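Valton Institute Extends Trial of Hand-Guided Teaching for Laboratory Robots

2021-06-02

The Valton Institute has extended its trial of remote demonstration in the teaching laboratory at Fledville, following a first phase that closed in May. The trial examines whether laboratory staff with no background in programming can show a robotic hand how to carry out routine bench work with glassware.

Under the arrangement, an operator wears a sensing glove and watches the bench from a nearby station. The robotic hand follows the movements of the operator's own fingers, and each attempt is stored as a demonstration. The control software, known as Toklow, then uses the stored demonstrations to prepare the robot to attempt the same task without an operator.

The first phase produced 742 demonstrations by 6 operators. Of these, 248 were set aside after review, most of them on account of hesitation or a poor grip early in the attempt. The remainder will be used for training over the summer. Sessions took place in Room 3013, which will stay reserved for the project until the end of the year.

Work at present centers on the handling of measuring vessels and the transfer of liquids between containers. These tasks were chosen by the laboratory's own staff, who perform them many times a day and who were asked to demonstrate them at their usual pace.
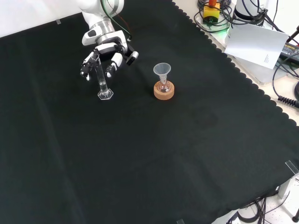

Kirstin Leckie said that the hardest part of the first sessions was learning to trust the glove. New operators tend to squeeze as they would with their own hand, she noted, and they have to learn how much closing of the fingers is enough for glass. She added that most people settled into it by their second session, and that she would like future operators to have more practice time before any of their attempts are recorded.

The Institute has accepted that recommendation. Operators joining the second phase will complete a practice period on plastic vessels before they move to glass, and practice attempts will not be added to the stored set.

The second phase will also compare remote demonstration with direct guidance, in which a person takes hold of the arm and moves it through the task. Direct guidance is simpler to set up but offers less control over the separate fingers - a limitation that matters when a narrow vessel must be kept upright. Both methods will be tested on the same tasks and by the same operators.

Funding for the extension comes from the MacAulay Fund for Laboratory Practice. Staff at Fledville who wish to take part as operators may apply through the laboratory office. No experience with robots is required.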